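Setting Up Demonstration Recording with Two Hand-Held Grippers

Part 4 of the Bandasel build log: workspace, calibration and first recordings

Earlier parts covered the arm, the power supply and the controller. This part covers recording demonstrations by hand, before the arm is involved at all. The operator holds a gripper in each hand, performs the task, and the software stores the camera video together with the finger opening for every video frame. The same data is later used to train the arm controller.

What you need

A pair of hand-held grippers with cameras and finger position sensing
A computer with two free USB ports on separate controllers
The Flutodero recording package, installed and passing its self-test
A table you can reach from one side without stepping
A tray and a set of ordinary packaged goods
A steel ruler

Two USB ports on the same hub will work for short tests but will drop frames on long recordings. Check with the port listing command in Flutodero before going further. If both grippers appear under the same controller, move one.

Step 1. Prepare the work surface

Use a surface at or slightly below hip height. If it is too high, the wrists bend back at the bottom of each reach and the fingers approach objects at an angle the arm cannot copy.

A tablecloth is acceptable. Printed cloth gives the tracking software more features to follow than a plain white top, and it cuts reflections from overhead lights. Small folds do no harm as long as they stay in place during a recording. If the cloth slides when an object is dragged, clip it under the table edge. Do not smooth it between takes within one session. A changed fold is a changed background, and the tracker has to recover its position.

Leave the background alone as well. Shelves, boxes and curtains behind the table all help with tracking provided they do not move. Close any window that moves a curtain.

Step 2. Choose and place the objects

Start with objects that vary in height, width and stiffness. Grocery packaging is a good source. Milk cartons with carrying handles, instant-meal bowls, small boxes and soft packets cover most of the grasp types needed for a first model.

Put the tray nearest the operator and the tall items behind it. Tall items in front hide the tray from the camera during the approach. Stacked bowls should be taken from the top, one at a time. A stack that leans a little is fine and gives useful variation, but restack it if it leans enough to fall when touched.

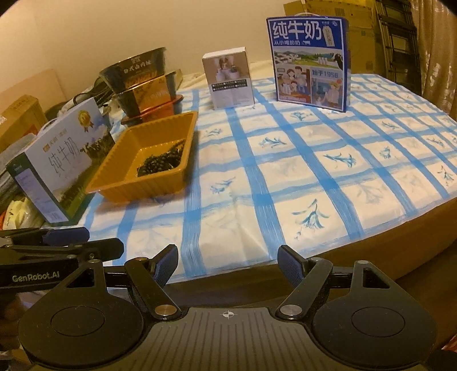 Keep both grippers inside the working area at the start of every take. If one starts outside it, the first second of data for that side has no usable position and the whole take is rejected at import.

Step 3. Calibrate finger opening

Close the fingers fully and run the zero command. Open them fully and run the span command. Then set the fingers to the width of the ruler and compare the reported value with the actual width. An error of 2 mm or less is acceptable. If the error is larger, check the linkage pins for play before repeating the procedure. Tightening a pin changes the zero, so both commands must be run again afterward.

Repeat for the other gripper. Calibration values are stored by serial number and are not interchangeable.

Step 4. Check synchronization

Start a recording, bring the two grippers together until the fingertips touch, and stop. Open the file in the viewer and find the frame of contact in each video. The two frames should carry the same index. A constant offset can be entered in the session settings. An offset that grows during the take means one side is dropping frames, and the fix is the USB arrangement described at the top of this page.

Step 5. Record

Limit each take to 600 frames. Longer takes are possible, but a single tracking loss makes the entire file useless, and short files waste less work.

Begin with the fingers open and still. Reach, close, lift, move, lower, open, withdraw. Pause briefly after closing and after opening. Without these pauses the trained model tends to start lifting before the grip is complete.

Soft packets should be gripped across the thickest part. Cartons should be gripped by the handle in some takes and by the body in others, with the two methods saved under separate task labels. Mixed labels were the main cause of poor results in the first Bandasel model.

Step 6. Import and review

The first full session on this build produced 301 takes. The import script rejected 38 of them, mostly for tracking loss when the hand moved too close to the table edge. Review rejected takes before deleting them. If most fail at the same point in the motion, the layout is at fault and should be changed before recording more.

Save the session settings file next to the data. Import will run without it, but the finger opening will be reported in raw sensor counts.

Part 5 covers transferring the recorded motions to the arm and setting speed limits.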